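Nodex tabletop arm, three months in: can it do my chores yet?

February 2021

Short version for the impatient: a little bit, and slowly, and I like it way more than I should.

I wanted to find out if a machine you can buy today will take even one boring job off my hands. We picked the Nodex arm over the Jarov mostly because the Jarov needs its own bench bolted to the floor, and our landlord had opinions. Setup took me 2 evenings, one of them spent hunting for the right hex key. The manual is fine. The app is ugly but it hasn't crashed on me once (knock on wood).

The easy stuff first. Blocks, cups, a box of tea: great, no complaints, it picks them up and puts them where I want them all day long. Folded washcloths are okay if you're not fussy about corners. Then there's cable, the thing I was most curious about, and wow, cable is hard! A cup has one shape. A cord has a new shape every time you let go of it, and the loops like to hang on to each other.

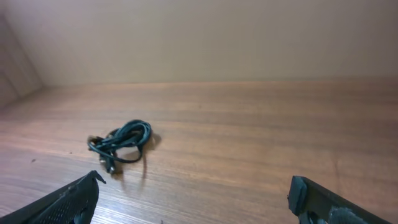
Home Robotics Club, Gadomitz Makerspace

So for the cord job I set a really low bar: pick up one coiled black cable, move it into a bin, don't drag anything else along. I ran it 121 times over the winter and got 59 clean ones. Not quite half. The misses were nearly all the same thing, where the gripper closes on a single loop, lifts, and the rest of the bundle opens up like a slinky. Putting a twist tie on the coil first helps a ton, but if I'm tying the cord myself I've already done most of the chore, haven't I?

Isamu Tamura, who runs our shop nights, swapped in the softer Sundaram finger pads and swears by them. I think they're better on cloth and about the same on cord. They do wear, so budget for spares.

Would I buy it again? For the club, yes, in a heartbeat. For a kitchen, no way, not at this price and not at this speed. I'm giving it 3 stars out of 5, and I'll run the whole cord test again in May when the new software is supposed to land.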